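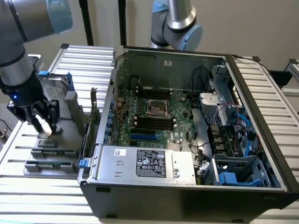
*Page last changed 18 Jan 2019*

## Used Tunel workstation without processor - what must I check before I buy one?

**Neusa Assunção**

Good evening to all. In November I bought a used Tunel 2808 workstation from Nomora, the shop for second-hand office machines in Ekville. The price was low and now I understand why: the processor socket is empty. The advertisement did say "without CPU", but I read it too quickly and thought it meant without some extra thing. So the fault is mine and I don't want to return it.

The case lies open on its side. The socket has its metal frame and the lever, and there is one bank of black memory slots above it and one more below. All the rest seems to be there, the power supply, the drive cage with the cables, the little heatsink near the blue slot. I didn't get a cooler for the processor.

I have changed memory and drives before, but never a processor. My questions are these:

- How do I find out which processors will fit? The socket name is not written in the papers I received.
- Can I put memory only in one of the two banks, or must I fill both?
- Is the power supply enough? The shop's page says 600 watts. I want to add one modest graphics card for my husband, who edits videos of his choir.
- Must I remove the power supply to work comfortably? It has a blue latch at the end and I am afraid to pull it.

A processor of the kind I was looking at costs 147 from Leite with delivery, so I would not like to order it twice. Thank you in advance.

**Hui-mei Ng**

Dear Neusa, do not order anything yet. Two processors can fit in the same socket and still only one of them will start, when the BIOS on the board is too old for the other. Look for the number printed on the board itself. It is often near the edge or between the slots, and you will need a torch and perhaps your phone to make it larger. With this number, search for the service manual and read the list of supported processors. If the list mentions a BIOS version, write to Nomora and ask them which version was on the machine. They test the machines before they take the processors out, so they should know it.

Regarding the memory: when the board has one processor socket and a bank on each side, normally both banks belong to the same processor. You can start with one single module for the first test. The manual will tell you the correct slot for it, and it is not always the one nearest to the socket. Later, put the modules in matching pairs, or in fours if the manual asks for it. Please check also if the machine wants registered memory. I bought the wrong kind once and it cost me a whole weekend, the machine only beeped.

For putting in the processor, please be slow:

1. Take the mains cable out and touch the bare metal of the case.
2. Look into the socket from the side with good light. If it is a type with pins in the socket, they must all lean the same way. Do not touch them, and do not clean with a cloth.
3. Open the lever and then the metal frame. Some workstation sockets have two levers and there is an order for them in the manual.
4. Hold the processor by its edges, match the small triangle and the notches, and lower it straight down. It needs no pressure from you.
5. Close the frame and push down the lever. Here some force is normal.
6. Put paste, a bit smaller than a pea, and then the cooler. Tighten the screws crosswise, a few turns each.

And you need the cooler! Order the one made for this case. The hole distance can be different from the common ones, also the fan connector.

**Cleiton Peixoto**

600 W is enough for this, i have the same with a bigger card. Just look that there is a free power plug for the card, mine had only one

**Skarphéðinn Egilsson**

I agree with Hui-mei in nearly everything, but I would wait with the paste until the processor number is confirmed on the first start... no, excuse me, that is of course not possible without the cooler. Forget this part.

About the blue latch. On many office workstations the coloured parts are those which you are allowed to move without tools, so also the blue handles at the drive cage. But I can't promise it for your model. I would leave the power supply in its place. The socket is in the middle of the board and you reach it well when the case is lying down. If you do need to take it out, remove the mains cable first, then press the latch and pull gently. If it does not slide, something is still holding it, and then stop and read the manual.

One more advice: take photos of the drive cables before you move them, the blue ones especially. I mixed two of mine and the machine wanted to start from the wrong drive.

**Neusa Assunção**

Thank you all. I found the number, it was on the board between the memory and the edge, very small. The manual is 17 pages on processors and cooling alone, so I have something to read tonight. I have also written to Nomora about the BIOS - when they answer I will put the version here.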